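Talk notes - "Red: how a small insect dyed half the world"
Desta Negash, evening talk for the Medau local history group, April
Running time 40 mins plus questions. Doors 7pm, start 7.15.

SLIDE 1 - Title
Say hello, thank Medau for having me back. Check the people at the back can hear. Mention that the wool samples are coming round later, so please keep tea away from them!

Opening line: "Put your hand up if you're wearing something red." There are always more than people expect, once you count socks and linings. Then: before the middle of the 1800s, every one of those reds would have come out of a plant, a lump of earth or a bug. Pause there. Somebody usually laughs at "bug".

SLIDE 2 - Why red is hard
Yellow is easy. You can get yellow from onion skins, weld, birch leaves, half the things in your hedge. Browns are easy too. A proper red that stays red after washing and a summer in the sun is a different matter, and people have gone to enormous trouble over it for thousands of years.

Three things to get across, don't rush:
- a stain sits on the cloth and leaves again, a dye has to hold on
- most natural dyes need a helper (a mordant), usually alum
- the water matters as much as the dye. Hard water, soft water, iron in the pipe. Tell the story of my first madder bath at Nakik, where I got a lovely shade of brick on the first try and a sort of sad liver colour on the second, same roots, same pot, different tap.

SLIDE 3 - Madder
Pass round BAG A (dried root, chopped). It smells a bit like liquorice and a bit like a shed.

Madder is the old workhorse. The plant is scruffy and sticky and you'd pull it up as a weed, all the colour is in the roots, and you have to wait three years before they're worth digging. I love this bit. Imagine planting a field and telling the family to hang on for three years!

Heat is the secret. Keep the pot below a simmer and you get clear reds and corals. Let it boil and the browns come out as well. I set the thermometer at 70 and sit with it like a nervous parent.

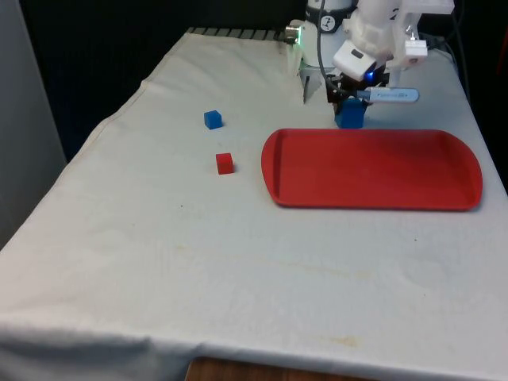
Soldiers' coats: ordinary ranks in madder, officers in something brighter and a good deal dearer. From a distance you could tell who was who by the quality of the red alone. That brings us to the insects, so take a sip of water and move on.

SLIDE 4 - Kermes
The word crimson comes from kermes, a little scale insect that lives on oak trees around the Mediterranean. For a long time people thought they were berries, or grains, and that's where "dyed in grain" comes from. Ask if anyone's heard the phrase. (Shakespeare has it in Twelfth Night, if someone asks.)

Picked by hand, often early in the morning, and by all accounts a fiddly, miserable job. The colour is gorgeous though - deep and slightly cool.

SLIDE 5 - Cochineal
The star of the evening. Slow down here.

Cochineal lives on prickly pear cactus. Weavers in Mexico and Peru were using it long before any Spanish ship turned up, and they'd bred the insects over generations to be bigger and stronger in colour. That is farming, and very clever farming too, and it gets left out of a lot of books.

Once it reached Europe everyone went mad for it. It is far stronger than kermes, so a dyer could use much less to get the same depth. Spain kept quiet about what it was, and for years people argued over whether it was animal, vegetable or mineral.

My own recipe book opens with a copy of a letter dated 1632, from a merchant to his brother, complaining about a sack of cochineal that had been bulked out with grit. Read the two marked lines aloud. Do the cross voice.

DEMO: crush one insect in the white saucer, add a drop of water. Then lemon juice on one side (goes orangey) and a pinch of washing soda on the other (goes purple). This never fails to get a gasp. Make sure the front row can stand up and look. If there's a camera and screen, use them; if not, walk the saucer down the aisle.

SLIDE 6 - What dyers were really up to
Pass round CARD B, the Vorkico sample card. It has 16 strips of wool, all from the same cochineal bath, with different mordants and different amounts of time in the pot. Pink, rose, scarlet, plum, nearly black. One pot!

Scarlet needs tin. Found by accident, so the story goes, when some acid and tin got into a dyer's glass on a windowsill. I'm never sure how much I believe the windowsill but it's a good story.

Ask which strip they'd choose for a coat. Let them talk to each other for a minute, the room always warms up.

SLIDE 7 - The shop-bought red
In the 1860s chemists worked out how to make the red in madder without any madder. The growers were in deep trouble within a few years. Fields in France and the Netherlands that had been under madder for generations went over to other crops.

After that, red could go on anything, for anyone. Toys, buckets, bus seats, plastic trays, school jumpers. We stopped noticing it. I think that's a bit of a shame and I'd like you to notice it again on the way home. 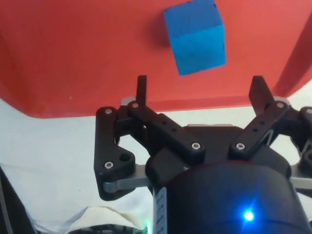

Everyday red, with a blue cube for contrast.

Quick trick with blue and red if time allows: stare at the red card for twenty seconds, then at the white wall. Ask what colour they see. (Most say a greeny blue.) Dyers and weavers knew that colours change each other long before anyone wrote a theory about it. A thread of blue beside a red can make the red look warmer.

SLIDE 8 - Have a go yourself
Handout is on the chairs. Main points only:
- start with wool, it's forgiving. Cotton is a pain
- keep dye pots separate from cooking pots, for ever
- alum from a craft supplier, gloves on, window open
- Mamo sell small packets of madder and their leaflet is very clear
- write everything down, because you will swear you'll remember and you won't

Workshop at Nakik: up to 12 people, bring an apron and a packed lunch. Sign-up sheet is by the tea urn.

QUESTIONS
Likely ones:
"Is cochineal still in food?" Yes, look for E120 on the label.
"Does it hurt the insects?" They're dried, so yes, it does kill them. Say so plainly.
"Will it wash out?" Cool water, gentle soap, dry in the shade. My madder scarf is nine years old and still going.
"What about beetroot?" Everybody asks! Gorgeous in the pot, gone within weeks.

Collect BAG A and CARD B before people leave. Saucer needs rinsing straight away or it stains.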